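June, workshop notebook
Bundard sim kit trial, second entry

Back on the Bundard kit this morning with a big coffee and the renewal form still sitting in my inbox, unsigned. For anyone picking this notebook up cold: Bundard sells a simulation package with a ready-made arm, a utensil library and a task editor, and we have it on trial to see whether it can replace the pile of home-grown scripts we've been dragging around from the Lemaire job. The kitchen work for Westonholm is what we'd use it for first, so I'm testing with kitchen stuff and leaving the blocks and pegs alone.

Install went way better than last time. I wiped the old folder completely (do this, don't try to upgrade over it!) and the whole thing came up on the first go. The license server still wants you to log in twice. I've written to them about that and got a friendly reply with no date in it, so I'm treating it as a feature for now.

Started with the utensil library, which is the part I was most excited about. There are 111 models in the pack we got. I opened a fair number of them, and the shapes are good, nicer than anything I ever built by hand, and the names make sense, so you can search for "ladle" and get a ladle. What bugs me is the masses. Plenty of the entries have the same default number in the mass field, and a whisk and a stock pot shouldn't weigh the same! Fixable, but somebody has to sit there and type, and I have a feeling I know who that somebody is.

Then I set up the bare workspace, no table, no floor, just the arm and one utensil, so I could look at frames and poses without anything else getting in the way. I picked the spatula because it's the tool Westonholm cares about most, and because if the handle frame is wrong on a long skinny thing you see it right away. 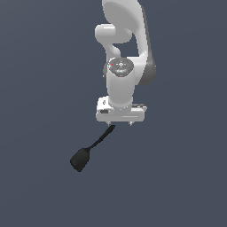
Spatula test, bare workspace, fingers open.

I really like the bare workspace as a way of working. You load it in 2 seconds, you nudge a pose, you look, you nudge again. With our old scripts I'd have been waiting on the full kitchen every time just to find out I'd flipped a sign. The viewer is a bit rough, mind you. The edges on the white shells come out jagged at the default setting, and I went hunting through the menus for a smoothing option and came back with nothing. For our own use I don't care at all. For anything that goes to Westonholm in a slide deck I'd care a little.

Things I wanted to find out about the handle pose, and where I got to:

Where the grasp frame sits. The docs say "at the handle" and leave it there. Reading the model file, the origin is in the head of the spatula, and the grasp frame is an offset from that. So if you swap the utensil and forget to swap the offset, you're aiming at somebody else's handle. I'd like this in the manual in bold letters.

Which way the fingers close. The editor lets you pick the closing axis from a dropdown, and it took me far too long to notice that the dropdown uses the hand's axes and the number boxes next to it use world axes. Put a sticky note on the monitor about it.

Gravity. It's a per-object switch and it's buried two menus down under "advanced." I'd move it to the front page of the object panel. When I'm fussing with poses I want to flip it all the time.

Ran the stock pick script in batch mode before lunch, 40 runs with small random shifts on the handle. No crashes, and the log files are lovely: one line per run, pose in, pose out, plain text, opens in anything. I haven't gone through the results yet, so no success number from me today. I want to fix the spatula's mass first and run the batch again, otherwise I'm grading the arm on a made-up spatula.

Quick compare with Elitz while it's fresh. Their package has the better viewer and a much better manual, no contest. But their utensil set is thin, and every custom object goes through their conversion service, so you mail off a mesh and sit around. With Bundard I can drop in my own mesh and be looking at it before my coffee gets cold. For a shop our size that matters a lot more to me than pretty edges. Price is close enough that I'm not going to let it decide anything.

Where I lean right now: renew for the short term, not the long one, and ask them straight out about the masses and the double login before we talk about more seats.

To do
Fix the mass on the spatula, then the ladle and the whisk
Rerun the batch, same seeds
Ask Bundard if there's a smoothing setting hiding somewhere
Copy the offset note into the shared setup page
Try our own tongs mesh, the one from the Lemaire folder (check the units, I think it's still in inches)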